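Housekeeping & Table Service, Unit 6
Laying and clearing: flatware, sticks, cloths
Handout for the Ustcombe evening group. Tutor: Teresa Ó Ceallaigh
19 May 2025

We use cookies to remember your settings. Accept all / Manage

Read before class, bring it with you. Last term's copy had the old order in it, throw that out.

1. Sorting before laying

Everything comes out of the drawer mixed. Don't lay straight from the drawer. Tip it on the table, sort by kind first, then by size, then lay.

Order for sorting:
- forks together, tines all one way
- spoons together, bowls the same way as the tines
- chopsticks last, matched in pairs

Why all one way: you pick up by the handle and your fingers stay off the part that goes in somebody's mouth. This is marked in the practical, people lose easy points on it.

Chopsticks take longest. Thick ones and thin ones do not make a pair, even if the color is close. Match thickness, then length, then check the tips. Lay the two side by side, ends level, and look down at them. If one sits ahead of the other either they aren't level or they aren't a pair. Odd ones go in the jar, not back in the drawer.

Wood and metal get stored apart. Wood must be fully dry first, overnight in the rack if you can. Damp sticks in a closed drawer smell by August.
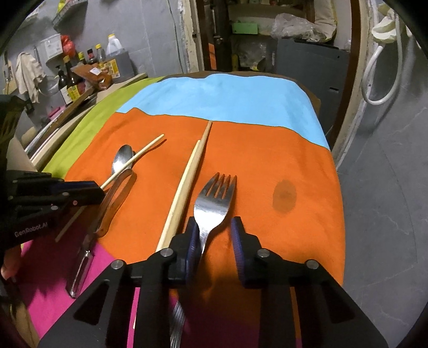 2. Handling

Fork: hold at the neck or lower, never by the tines. Long spoons same thing, handle end. If the handle has a slot in the end it can hang on a hook, but at a place setting it lies flat like the rest.

Nothing goes down crossed. A thin stick over a spoon rolls as soon as someone leans on the table. Uncross first, then straighten.

Bright patterned cloths: big blocks of color make it harder to see if a row is straight. Line up off the table edge and ignore the pattern. Tomás Cullinane's tip from last year was to set the two end places first and work in, still good.

3. Cloths and stains

Check the cloth BEFORE anything goes on it. A dark patch on orange shows from across the room, you can't hide that under a side plate. Change the cloth.

Stain order: blot, cold water, soap, leave it, rinse. Hot water only when you know what it is. Grease is different, see Unit 4. Do not rub, rubbing spreads it and on printed cloth it takes the color with it.

Write the stain on the laundry slip: color, size (coin / palm / plate), which block of color it's on. The laundry will ask adn you won't remember.

4. Clearing

Metal first, then wood, then cloth. Shake the cloth outside. Recount against the sheet, the hall set is 225 pieces and it goes back at 225.

For next time: practice the two-place layout at home, any cutlery. Érica Coutinho has the spare sheets if you missed them. Read the first part of Unit 7 (glasses), skip the bit on trays, it's being rewriten.

972 views | 6 comments | Share

Get new handouts by email. Sign up for the newsletter

Related
Unit 4: Grease, wax and candle drips
Unit 5: Folding napkins without starch
Unit 7: Glasses
Drawer liners, what to buy
Table plans for the long hall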